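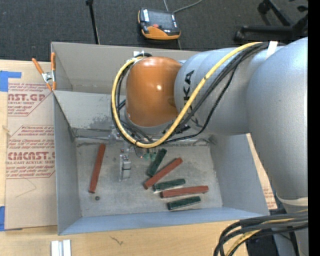 Unit 4: Picking parts out of a bin

Reading before class: chapter 6 of the course pack, sections 1 to 3. Bring your notes from the Rukstead visit.

The question for this unit is the same one we asked about laundry and dishes in Unit 3. Can a machine do this chore today, at a price a normal shop would pay, without a person standing next to it? For bin picking the answer is "sometimes," and most of this handout is about what decides it.

4.1 The task

A worker reaches into a bin, takes one part, turns it the right way, and sets it in a fixture or on a belt. A new hire learns it in a few minutes. In the job ads from Bellville that we looked at in Unit 1 it was listed under "general duties" and had no training time at all.

For a robot the same job breaks into separate problems:

- find the parts and tell one from the next
- choose one that can be reached
- choose where to grip it
- get the gripper in and out without hitting the walls
- let go of the part in a known position

The setup at the head of this unit is an easy version. There are six long blocks, three reddish brown and three dark green, in an open gray bin. One red block lies by itself on the left and the other five are grouped right of center. Before reading on, write down which block you would pick first and which you would leave for last.

4.2 Why the order matters

Most of you will have chosen the red block on the left. It has free floor around it, so gripper fingers can go down on either side. In a group, the fingers need a gap between neighbors. If there is no gap, the robot has to push something first, and pushing changes the layout, so it must look again.

Parts near a wall are a second problem. The lowest green block in our bin is close to the front wall. A person would slide it away with one finger. A robot needs that move programmed or learned, and it needs some way to check that the move worked.

Cables and hoses count too. They run outside the arm on many machines and they take up room when the wrist turns. Students tend to leave them out of their sketches. Put them in.

4.3 Numbers from the Kernach cell

Keith Greenwood gave us these figures for a cell that loads plain rectangular parts at Kernach. They are for one shift.

Parts offered: 800
Parts picked and placed with no help: some 700
Stops that needed a person: 9

The rest were dropped or set down wrong and went back through. Look hardest at the stops. Nine in a shift means somebody has to stay within earshot, and that person's time belongs in the cost. The August figures will go on the course page when we have them.

4.4 House and shop

A shop can choose its bin, its lighting and its parts. A kitchen drawer holds forks, tape, string and a potato peeler, and the owner will not sort them first. Nigel Inskip's notes on the Urban trial (course pack, p. 48) cover a machine asked to clear a toy box. Read them for the list of failures. Soft toys were the worst group, followed by anything with a loop or a strap.

4.5 For next time

1. Draw a bin of your own with six parts in it. Mark the picking order and give a reason for each pick.
2. Redraw it with one part flat against a wall. Say what the robot should do.
3. Using the figures in 4.3, work out the share of parts picked with no help. Then say in a short paragraph if you would run the cell overnight.

Hand in on paper. Sketches can be rough, but label the parts.

Handout revised June 2020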